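Guides > Perception > Depth and grasp checks

Check your grasp detector on a shiny table before you trust it 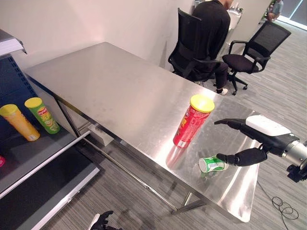 Photo: Siiri Salminen / Rutherford workshop notes

Most grasp detectors look great in the demo video. The demo video was shot on a matte surface. Put the same software over brushed stainless steel and you'll learn what it really knows, and in my experience that's less than the readme claims.

The test below uses a red Pringles can standing up and a small green-and-white cup on its side. Any tall can and short cup will do. You need a depth camera, a detector that outputs scored grasps, and a way to view the raw point cloud. We use Zorar for the viewer. It's slow and the menus are a mess, but it doesn't smooth the data behind your back.

1. Turn off the filters

Hole filling, temporal smoothing, all of it. Vendors switch these on by default and they make bad depth look like good depth. Save one raw cloud with the filters off and keep it.

2. Look for the second can

Polished steel gives you a blurred reflection of the can near its base. To a colour segmenter, red is red. Overlay the mask on the colour image and see whether it runs down past the bottom of the can onto the table. If it does, your object centre is too low, and so is every grasp planned from it.

Then check the cloud under the tabletop. Points below the table plane are reflections or noise. Fit the plane, then drop everything beneath it:

keep = height_above_plane > 0.009

Those are metres. Start with 9 mm and go lower only if you must. A cup lying down doesn't give you much height to throw away.

3. Distrust the score

Run the detector 200 times on the same still setup and log the top grasp each time. Don't average them. Plot them. On our first try the best grasp for the cup flipped between two approaches, and both scored high. Kalevi Kiiskinen called that confidence. I'd call it a coin toss with decimals.

If the top grasp jumps by more than a finger width between runs, the score is no use as a threshold. Fix the depth first.

4. Check the neighbour

Ask for the cup only, with the can left close behind it. Plenty of planners treat the target's surroundings as empty space once the target is masked out. Make sure the can is in the collision scene, and that both fingers are in the robot model at their full thickness, rubber included. Ours was missing the rubber until February.

5. Only now, move

Quarter speed, hand on the stop. Log the planned and the reached pose for each try. Minttu Savolainen's script at Wurkley writes both to one file, and the copy linked in her notes works with build 1506. It broke on 1045 and I never found out why.

If somebody tells you a newer network fixes reflections, ask for their raw clouds. I'm still waiting on mine.

We use cookies to remember your settings and count visits. Accept | Manage choices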